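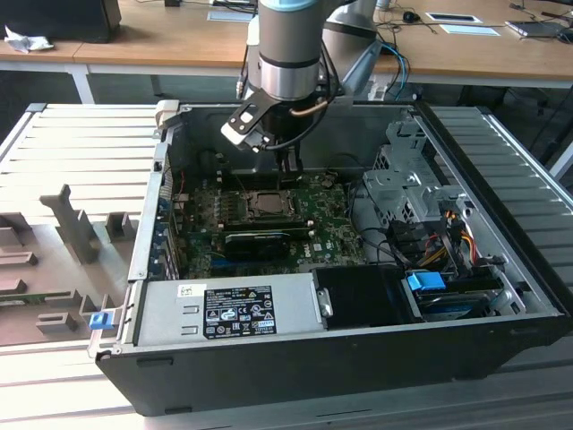

Ata da reunião do grupo de boas práticas em desmontagem assistida por robô
Oficina de Trorham, 2019-06-05

Presentes: Tonantzin Bautista (coordenação), Krum Jurić (segurança de máquinas), a equipa da bancada e dois colegas da Wuroslow, a quem agradecemos muito a viagem e os bolos.

1. Ata anterior
Foi lida e aprovada, com uma pequena correção no nome da Naidoo, que tinha saído com um «o» a menos. As nossas desculpas!

2. Preparação dos computadores de torre
Conversou-se longamente (e com gosto, diga-se) sobre o que deve estar feito antes de o braço descer para dentro da caixa. Ficou assente que a torre entra sempre deitada, sem o painel lateral e desligada da corrente, e que os cabos de alimentação soltos são afastados à mão da zona da placa-mãe. O Krum lembrou que a fonte de alimentação nunca se abre na bancada, nem por curiosidade, e pediu que isso passasse a constar da regra 9, com todas as letras.

3. Velocidade junto à placa
A Tonantzin propôs que a aproximação final se faça a 10 milímetros por segundo, enquanto não houver ensaios que justifiquem outra coisa. Os colegas da Wuroslow acharam pouco, mas aceitaram de bom grado experimentar até novembro. Aprovado.

4. Entrada na zona de trabalho
Ninguém mete as mãos na caixa com o braço em modo automático. Quem precisar de ajustar um fixador para o programa, confirma em voz alta e só depois avança. Discutiu-se ainda se a mesma regra vale para a célula Ravska; vale, sim, até decisão em contrário.

5. Registo
As fichas 410 a 415 continuam sem assinatura. Pede-se a todos, com carinho mas a sério, que as completem.

6. Outros assuntos
O Krum leva para a próxima reunião o rascunho da folha de verificação, já com a regra 9 revista.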